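Eltar two-arm tabletop sorting cell: six months at a returns desk
Reviewed by Puspita Goh
Category: Benchtop automation

The Eltar cell is a two-arm unit for sorting and moving small objects on a flat surface. We have run one since April at the Budport lost property and returns desk, where the work is key tags, trinkets, badges, small electronics and whatever else fits in a shallow tray. This review covers the hardware briefly and the effect on the desk at greater length. The second part is what most buyers ask me about.

Setup

Both arms mount on one rail at the front of the work area. Leveling the rail took a full morning, and the manual gives the procedure in the wrong order (torque the end bolts last). Cable routing is left to the buyer. Secure the cables at the base and leave slack at the wrist, or the first long reach will pull a connector. The control software, Tavares, installs without trouble. Its log format is poor: item records and arm faults go into the same file and have to be separated by hand.

Performance

In our trial month the cell handled 1538 items. Flat tags with a ring at one end are picked reliably. Glossy items under 5 mm thick are not, and a person still has to take those. Items lying inside a container are slower than items on the open surface, as the gripper approaches from above and the rim limits the angle. Plan for one clerk within reach of the stop button at all times.
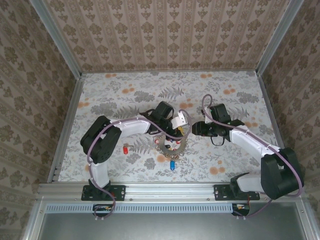 Amirul Kwok objected, on reading a draft, that pick rates say little about the desk. By his account the sorting was the quiet part of the shift, the hour when people sat down, and the machine took that hour and left them the counter and the phone. He did not want the cell removed. He wanted the rota rewritten to match it.

His point is supported by the shift records. Before installation, each clerk alternated 60 minutes of sorting with 60 minutes at the counter. After installation the sorting block disappeared from the rota and nothing replaced it. Sick leave did not change, but requests to swap out of counter duty did. In August we put a seated block back in, now used for checking the cell's reject tray and entering descriptions. Swap requests fell again within the month.

Two other changes should be noted. First, the reject tray needs judgment. Deciding whether a worn tag is worth tracing is skilled work, and Endang Chin's pay grade was revised to reflect it. The other clerks' grades are still under discussion. Second, training takes longer than the supplier suggests. Clerks learn to clear a fault quickly, but learning when to stop the arms before a fault takes several weeks.

Alternatives

We also tested the Jokeo single-arm unit. It is easier to level and noticeably quieter, but it cannot hold a container with one arm while picking with the other. For a desk handling fewer than 500 items a month I would choose the Jokeo.

Verdict

Recommended for mixed small items in moderate volume. Agree on the new rota with the clerks before the cell is delivered, and budget for a second set of gripper pads.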